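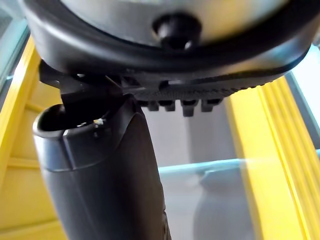 The wrist camera on the Avbridge cell should be checked before anything else at the start of a shift. Most of the trouble calls we get from Esville come down to a camera that has shifted a little in its mount. Open the live view, close the gripper on any part with a round rim and look at the picture. You want the pad at the same height you see here, with its four teeth hanging clear against the background and the dark mouth of the part visible below the bracket, which covers the back of the rim. If the teeth have slid up behind the housing, or the pad is running downhill, the mount needs to be reseated. The steps are further down this page.

This page covers the shelf-to-bin cell in Esville. The cell at Over has the same arms but a different base, and has its own page.

How long does the cell take to start?

Five minutes from switch-on to first move if the hands were parked properly. Longer if they weren't, as the arms will ask to be walked back to the start pose one joint at a time. Don't skip joints. If you do, the startup check fails at the end and you get to do it all over again.

What order do I power things up in?

1. Wall switch.
2. Arm power. Wait for the tone.
3. Hands.
4. Cameras.
5. The Quintanilla program on the desk computer.

If Quintanilla is started before the cameras it will run, but with last session's camera settings. Close it and open it again.

How do I check that the two sides work together?

Run the handover test. One side holds a light, soft part up at chest height and the other comes in underneath with the palm open. Use a padded part for this and keep the hard covers for later. Watch the gap between the fingertips and the underside of the part. The fingers should come up close to it and stop. If they push the part upward, the height offset is wrong and has to be set again under Arms, then Offsets.

Do the test three times. A good first try followed by two bad ones usually means a loose wrist joint, and changing the offset won't cure that.
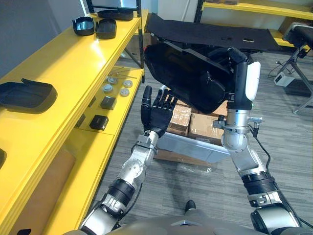

Where should the arm cables run?

Down the outside of the arm and onto the floor, with enough slack for a full reach to the top shelf. Move the arm by hand through its whole range with the power off and see where the cable goes. It should never pull tight and it should never end up under a foot. We used to tie the cable at the elbow. Please don't. The ties wore through two cables before we stopped.

Power adapters stay on the floor, off to the side. Don't hang them by their cables.

How should the shelf be loaded?

Small parts go in rows with space for a finger on each side. The block parts go two by two. Round metal parts stand on their flat ends, and the polished ones should be turned away from a strong light if you can manage it, because the head camera sometimes reads a bright top as a hole.

Leave the front edge of each shelf clear. The robot uses the yellow edge to find its height.

And the bin?

Flattened cardboard goes in the bottom first. Covers go on top of it, side by side, rounded ends all pointing the same way. They don't need to be perfectly straight. A cover that leans a little is fine as long as both of its side tabs can be seen from the head camera. 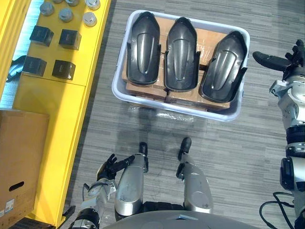
Fill from the left. If a cover lands on top of its neighbor, press pause, lift it out by hand and let the robot try again from the shelf. Correcting it in place confuses the count and Quintanilla will stop one part early.

Take plastic wrap off the parts before they go on the shelf, and clear it off the floor before a long run. It can get pulled under the base.

The camera mount has moved. How do I reseat it?

Park the arm, switch off the hand on that side and loosen the lock nut with the 13 mm wrench from the drawer. Push the mount back until it touches the stop, then tighten. Snug is enough. Switch the hand on, open the live view and compare it with the picture at the top of this page. Save the new view under Cameras. If you forget to save, the old one comes back at the next start.

How often do the finger pads need attention?

Wipe them at the end of each day with a dry cloth. No solvent, no glass cleaner. Look at the textured face of the pad under a lamp: once it has gone smooth in the middle, change it. Ours last 600 hours when they handle covers and a good deal less with metal parts. Spare pads are kept in Esville. If the drawer is down to its last pair, order more that day, because delivery is slow and Over has none to lend.

The robot won't go to its floor mark. What now?

Check the tape first. The white cross on the carpet is what you line the base up with, and worn tape gives a worn result. Two people lining up the same robot on patchy tape can end up with two different positions. Replace the tape when you can no longer tell where the edges are. Peel off the old strips one at a time and lay each new strip before you peel the next, so the mark itself doesn't wander. 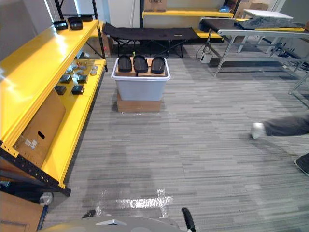 Once the base is on the mark, run Find Shelf and then Find Bin. Each prints an error number. Anything under 5 is good. From there up to 19 the cell will run but you will see it hunting for parts, with small side-to-side moves before each grasp. Above 19 it refuses to start. Don't raise the limit to get through the day.

If the shelf number is good and the bin number is bad, the bin has moved. Put it back and run Find Bin again.

Can I stand in the cell while it runs?

No. Pause it, wait for the arms to settle and then walk in. Keep one hand free for the stop button.

What do I write in the log?

Start time, both error numbers, any pad or tape changes and anything you had to lift out by hand. If a hand was switched off during the shift, note which side.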